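I rent out and sell the Girner, a hand-held two-finger gripper for people teaching robot arms to do chores. My inbox fills up with the same handful of things every week, so I finally put them all on one page (last touched 14 July 2022). If yours isn't covered, write to me, Femi Abubakar, and I'll get back to you!

## Do I need a robot arm to use it?

Nope. You hold the Girner in your own hand, do the chore, and the recording goes to whatever software you train with. Plenty of my renters don't own an arm at all yet. They collect first and shop later, and I think that's a perfectly good order to do it in.

## What kind of chores does it suit?

Cloth is my favorite, hands down. Folding, laying out, picking up by a corner... shirts and towels are where two long fingers really earn their keep. I do most of my own laundry sessions on top of a bare mattress, with the Girner in one hand's reach and the cloth spread where I can get at it from any side. 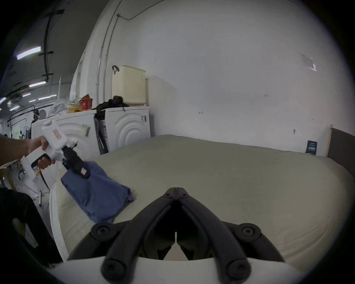 *Girner open over the mattress, with a second hand-held tool on the blue cloth.*

It's less happy with coins, paper clips, and anything else flat and tiny. You can do it, but you'll grumble.

## Can two people work at once?

Sure, and it's more fun that way. The Basic rental is one gripper. The Shenoy bundle has 2, and I'd go for that if you want to record the two sides of a fold together. Just agree on who leads before you start (my brother and I learned that one over a fitted sheet).

## How long does the battery last?

I get nearly 4 hours out of a full charge. Your mileage will vary with how hard you squeeze and how often you stop for coffee. There's a charger in every box.

## How many recordings fit on the card?

Depends on how long yours are! My last laundry set came to 1854 short clips and I still had room. If you're filling cards, ask for the Priltley add-on, a 1024 GB drive that I can load into the same shipment.

## The fingers feel stiff. Did I break it?

Probably not. New ones are tight for the first day or so. Open and close it gently a few dozen times while you watch TV. If it still sticks after that, send it back and I'll swap it, no lecture.

## Where do you ship from?

My workshop in Prollosmont. Orders usually leave the next morning, except in February, when I close up for two weeks and go see my mother.

## Can I keep it if I like it?

Yes! What you've paid in rent comes off the price. Email me before the return date and I'll send over the new total.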